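Cloretness 61 Stage Keyboard Stand with Organ Shelf

Made by Praditz. Price 2,590, delivery inside Vestedville included.

The Cloretness 61 is a stand for the keyboard player who brings two instruments to the concert and does not want to bring a van. The lower level carries a stage piano with 88 keys. The upper level is made for a lighter organ or synthesizer with 61 keys, and it can be tilted toward the player in 4 positions. When you play both hands on different levels, the upper keys stay close enough that your shoulder does not get tired during a long set.

We started to make this stand after many talks with working organ players. Most of them told us the same complaint: the stand is good at home, but on a hollow stage it moves when the left hand plays strong bass. Our answer is a wide foot and a cross bar which you tighten with one hand wheel. No tools are needed on the evening of the concert.

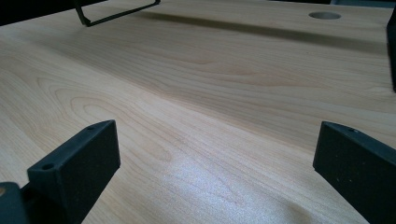 What you receive

The stand with both levels
2 side arms for the upper level
Hand wheels, with one extra in the bag
A holder for the expression pedal cable
Carrying bag with shoulder strap
Printed instructions

The music rest is sold separately. Please look at the page of accessories, or write to us if you are not sure which one fits your instrument.

Setting up

Open the legs fully before you put any weight on the lower level. Turn the main hand wheel until it stops, then give it one more quarter turn. Place the heavy instrument first. The side arms go in from the back, and the small mark on each arm must look up. If the mark looks down, the arm will go in also, but the tilt will be wrong and you will find it out only when the organ is lying there.

With some practice the whole work takes around 11 minutes, cables included.

The height of the lower level can be changed for sitting or for standing. Players who use bass pedals should choose the sitting height and move the cross bar to the rear holes, so the feet have free way.

From our customers

"I play a clonewheel organ above a stage piano, mostly blues and some gospel. My old stand was singing together with me on every low note. This one is quiet. I would like the bag to have a second pocket for the pedal, because now I put it between the legs of the stand and it scratches." Imad Hattar

"Good stand, heavy. I carry it up the stairs in two trips. The tilt is the best thing in it, the third position is right for me." Uldis Luik
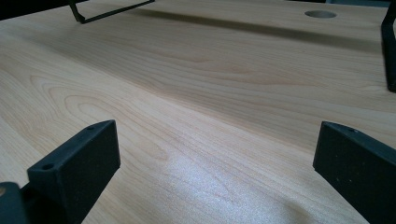
Page 2

Which instruments fit

The lower level accepts nearly all stage pianos with a flat bottom. If your piano has rubber feet placed very near to the front edge, measure the distance between them and send it to us before you order. For the upper level, the Fülöp compact organ fits without any change. Double manual organs are too deep for the side arms and we do not recommend them.

Care

Wipe the stand with a soft cloth. Do not put oil on the threads of the hand wheels, as they will open slowly while you play.

Returns and spare parts

You can send back an unused stand in its bag. Hand wheels, side arms and end caps are always kept in our store and can be ordered one by one. Orders which arrive before noon leave the same day, except in November, when the workshop is closed for the yearly stock check.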